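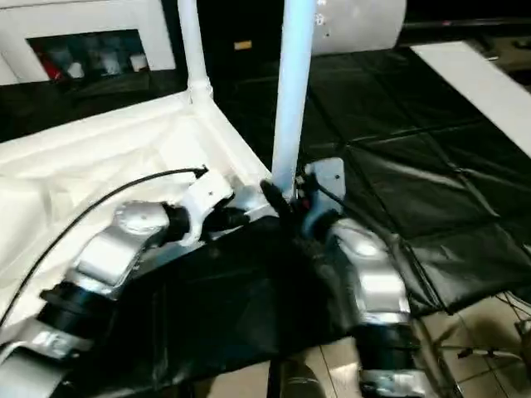 Can a small telescope mount hold a star steady enough for transit photometry without an autoguider?

With the Jirka 514, drift over a normal observing run is usually small enough to leave the guide camera switched off, provided the polar alignment has been done carefully and the exposures stay short.

Jirka 514 Equatorial Mount with Direct Encoders

The Jirka 514 is a German equatorial mount for small and medium optical tubes. It is intended for observers who take long series of short exposures of the same field: exoplanet transits, eclipsing binaries, asteroid light curves, microlensing follow-up. It can be used for general deep-sky imaging as well, but the firmware and the encoder arrangement were chosen with time-series work in mind.

In differential photometry the brightness of the target is compared with that of several nearby stars in each exposure. If the field moves across the sensor during the night, every star lands on different pixels, and small errors in the flat-field correction appear as slow trends in the light curve. A shallow transit can be hidden by such a trend. Keeping the stars on the same few pixels from the first exposure to the last removes most of the problem before processing starts.

Drive and encoders

Both axes use a worm gear with a belt reduction between the motor and the worm. An absolute encoder is mounted directly on the right ascension shaft. The declination axis has an incremental encoder on the motor side only. The control loop reads the right ascension encoder continuously and corrects the motor rate, so the periodic error of the worm is removed before it reaches the tube. Periodic error training isn't needed, and the menu entry for it found on the older Zustix controllers has been taken out.

The encoder corrects the position of the shaft. It doesn't correct polar misalignment, flexure in the tube or focuser, or atmospheric refraction. Refraction and polar misalignment can be handled by the pointing model described below. Flexure has to be dealt with mechanically. Users of Newtonian tubes should check the primary mirror clips and the focuser base plate before suspecting the mount.

Pointing model

The controller builds a model from plate-solved positions supplied by the imaging computer. A minimum of 3 positions is required, and these give a basic correction for polar offset. A full model accepts up to 32 positions. For most permanent piers the full model only has to be made again after the tube has been removed or the camera changed. For a tripod set up each night, the short model is the practical choice.

Positions should be spread over the part of the sky that will be used. A model made entirely on the east side of the meridian will point poorly on the west side. For a single transit target it's acceptable to place all positions along the path the target will follow that night.

Meridian flip

A German equatorial mount must normally change sides when the target crosses the meridian. After the flip the field is rotated by half a turn, and the stars fall on different pixels. For transit work this is best avoided. The 514 can track past the meridian until the limit set in the controller is reached. The limit depends on the length of the tube and the width of the pier and must be set by the user. Test it in daylight, with the camera and all cables fitted, at the lowest declination that will be observed.

If a flip can't be avoided, schedule it before ingress or after egress. The Rozīte scheduling software can read the limit from the controller and will warn when a requested sequence crosses it.

Timing

Exposure start times are recorded by the camera computer, and an error of several seconds is common on machines that only correct their clocks once a day. The controller has a GPS receiver and can act as a local time server over the network port. The antenna needs a view of open sky. In a metal dome, use the extension lead and fix the antenna outside.

Controller and connections

The controller is a separate box that can be attached to the pier or placed on a table. It has a network port, a USB port and a serial port kept for older dome systems. A Dranetti hand controller can be connected, but isn't required for operation from a computer. Mount cables run through the polar axis. Camera and focuser cables don't, and should be tied to the declination housing with enough slack for the full travel of both axes. Cable drag is the most frequent cause of sudden jumps in tracking.

Power must come from a regulated supply. If the voltage falls below the permitted level, the controller stops both motors and keeps the last encoder reading. Right ascension position is recovered when power returns. Declination must be re-synchronized with a plate solve.

User notes

Ülle Kalniņš used an early unit through March on a series of faint eclipsing binaries and collected 679 usable exposures without a guide camera. Her main criticism concerned the azimuth adjustment, which shifted slightly as the locking bolts were tightened. Current units have a wider azimuth plate and larger bolt heads. The plate can be fitted to early units without returning the mount.

She also recommended leaving the mount powered and tracking for a while before making the pointing model, so that the grease in the worm housing settles to the night temperature. The manual now includes this step.

Supplied with the mount

Equatorial head, controller, GPS antenna with extension lead, network cable, declination cable, counterweight shaft, one counterweight, azimuth plate, hex keys and printed manual.

Not supplied

Pier or tripod, pier adapter, dovetail bars, power supply, Dranetti hand controller, guide camera.

Pier adapters are made to order. State the bolt circle and thread of the pier top when ordering, and include a dimensioned drawing if the pier was not commercially made.

Service

The worm housing should be opened only for regreasing. The right ascension encoder is aligned at assembly and can't be adjusted in the field; removing its cover breaks the seal. Firmware updates are installed through the network port, and the pointing model is erased by an update, so save a copy to the computer first. Technical questions sent by Wednesday evening are normally answered the same week. Please attach the controller log and the firmware version.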